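Vovari Bench Sorting Kit: Independent Set-up Guide
Section 4. First sorting run

The printed manual gives this stage half a page and promises you will be sorting small supplies before lunch. We set up the kit with that page in hand and got stuck at step 3, so the steps below replace it. You should already have bolted down the arms and finished the joint check in Section 3.

4.1 Before you start

1. Switch off the arms at the supply. The pause button in the Vovari software holds position, but the motors stay powered.

2. Cover the work surface with one plain, dull cloth. The sales page says the kit works "on any surface." Ours lost track of clear boxes on a bare tabletop often enough that we stopped trying.

3. Load the Mandus profile called Bench 2. The default profile assumes solid-colored bins, and it will reach for the wrong side of a clear wall.

4. Set travel speed to 8 percent. The software suggests 100, a number we would leave alone until you have watched many slow runs.

CAUTION: Keep hands, sleeves and loose cables out of reach of both arms whenever the supply is on. The contact stop is a backup, and we would not test it with fingers.

4.2 Teaching the container positions

5. Put the compartment organizer where it will stay. If it shifts after teaching, start this part over.

6. Fill a few compartments with things you really use. Rolls of tape and coils of wire are a fair test. The foam cubes in the Pristitau starter pack are light and easy to grip, and they tell you very little.

7. Guide the arm slowly toward the organizer wall and save a point just short of it. Leave the latch side clear.
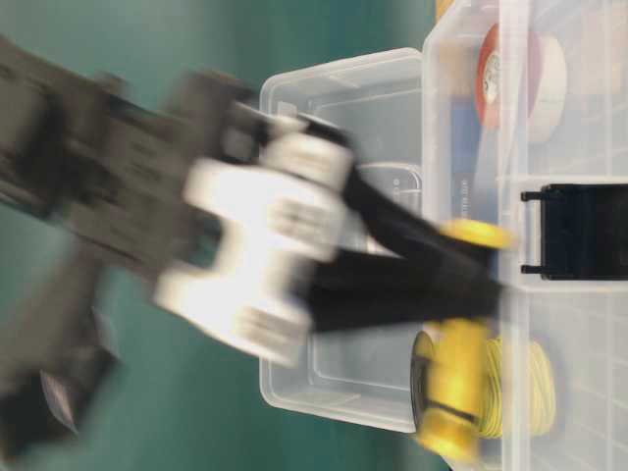

8. Save a second point above each compartment you plan to use. The manual says one point per container is enough. With dividers it is not.

9. Run the path with nothing in the gripper. Stop if a finger touches a wall, then raise the point and run it again.

Note: Clear lids confuse the depth reading. Take the lid off, or teach every point by hand and ignore the automatic option.

4.3 Picking up a spool

10. Stand a spool of wire upright on the cloth, away from folds. Smooth the cloth first if it has bunched up.

11. Bring the gripper in from above with the fingers nearly closed, check that they line up, and then open them to 63 in the width box.
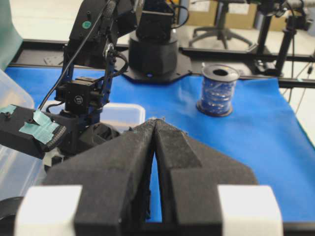
12. Close in small steps until the spool lifts without slipping. Force is set on a scale that ends at 700, with no units given anywhere we could find. Write down the value that works for you.

13. Repeat with the same spool turned a little each time. One good lift proves nothing, whatever the green check mark on the screen says.

Note: Look over the finger pads at the end of each session. Diekmann sells replacements, described as "long life." We have no figures to back that up and suggest ordering a spare set with the kit.

4.4 If the pick fails

Spool tips over: lower the approach point and reduce speed.

Fingers close on nothing: check that Bench 2 is still loaded. The software went back to the default after every restart on our unit.

Arm stops in mid-path: switch off the supply, support the arm by hand, and look for a snagged cable before you clear the error.

Go on to Section 5 only when the single-arm run repeats cleanly. Two-arm mode uses the same saved points, and any error in them carries over.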